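2019-05-26

Up too early again. Coffee, toast, out the door to Tatbridge before the rain. Missed the first bus by a minute so walked as far as Sayce and caught the next one there. Feet soaked anyway.

Choir thing went OK. 34 of us, which is the most since December, and the altos finally got the entry right in the slow piece. Basses still dragging. Emlyn Voyle wants it faster, I want it slower, we'll see who wins. He's asked me to take the second verse on my own and I said yes before thinking. Stupid. Now I have to learn it properley. 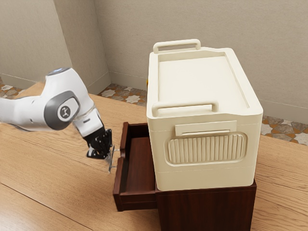
Lunch after with Emlyn and his sister. Soup, too salty, ate all of it. Talked about the trip. Coach is $1,970 for the whole group and the hall at Stendeck wants a deposit by the end of the month. Paid my share, $48, so that's the shoes gone until next month.

Home by four. Hung the washing inside. Called Mom, 43 minutes, mostly the neighbor's fence and wether I'm eating enough. She sounded better than last time. Less cough.

Tried the second verse in the kitchen with the window shut. High note is there if I don't look at it coming. Need to mark the breaths in pencil. Also need a pencil.

Bed now. Dentist in the morning, ugh, and must ring about the boiler.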